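Shared Rooms Need a Shared Standard
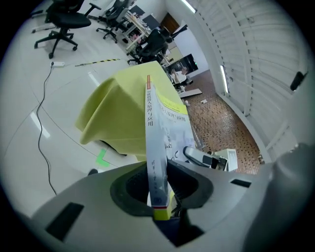
A workplace library is only as good as the floor it stands on. Organizations that place their reference books in the general workroom save the cost of a separate room, and this is a sound decision. It does, however, call for firm rules about everything else in the room. A technical volume with its Chinese title printed clearly down a white spine can be identified at a glance by any colleague who reads the language. The same cannot be said of a power strip lying on glossy white tile, with a thin black cable trailing away from it. Readers look at titles, and seldom at their feet.

The Hirkon office adopted a written standard in May. Cables are to be routed along walls, floor tape is to be replaced when it lifts, and office chairs are to be returned to desks by 5 each Friday. The Martinelli office, which holds 2,317 volumes, has no such standard and relies on goodwill.

Goodwill is welcome, but it does not move a cable. Sostus should extend the Hirkon rules to every shared room before further shelving is ordered.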